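Numbers from the bat count at Bramholm are in, so I'm putting them in one place for the people who asked.

The colony is in the roof of the old grain store at Esel, a short walk from the Bramholm bridge. They are little brown bats, nearly all females at this time of year. We counted them coming out at dusk, before the pups could fly.

Final count for the July emergence: 2,422. That's the higher of two evenings. The other evening had wind and a bit of rain, and the bats came out late and in bursts, so I don't trust it much.

For comparison, the best count we have from that roof is 3,614. That was before white-nose syndrome reached this part of the state. So we are well under the old high, but it's the first time since then that we've gone over 2,000.

How we count: one person on the east gable, one on the west, and one on the loading door side where there's a gap under the eave. Each has a clicker. Every bat out is one click. Every bat that goes back in gets written down and subtracted at the end.

The going back in part is where most of the errors come from. Once it's getting dark you get bats looping out and straight back under the same board, and you have to decide whether you saw one bat twice or two bats once.

We start at sunset and stop when there have been no bats for ten minutes. On the better evening the first one came out eighteen minutes after sunset. The loading door side was slow for the first half hour and then had more than the west gable.

Somebody asked about the Buvstead colony. We don't have a count there this year. The barn was re-roofed and I haven't found where they're getting out now. There's fresh guano along the north wall, so there are bats in it.

If you live between Esel and Buvstead and have bats coming out from behind shutters or siding, I'd like to hear about it. Small groups count too. Please don't seal anything up until the end of summer. The pups can't fly for the first few weeks and they die inside if the mothers can't get back.

And if you find one on the ground, don't pick it up with bare hands. Put a box over it and call the wildlife line. If it was in a room with someone sleeping, call the health department as well, even if you see no bite.

Acoustic recordings from the Myung ponds are still being sorted. Plenty of big brown calls, some red bat, and a few files I can't put a name on yet. I'll post those separately when I've been through them.

Next thing is the fall check of the bat boxes at the ponds. The two on the south pole had wasps in them last time, so bring gloves.

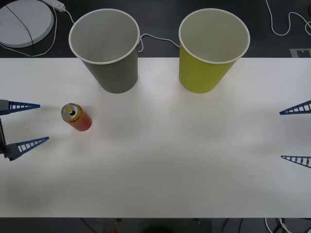
Two paper cups and a red drink can on a white table.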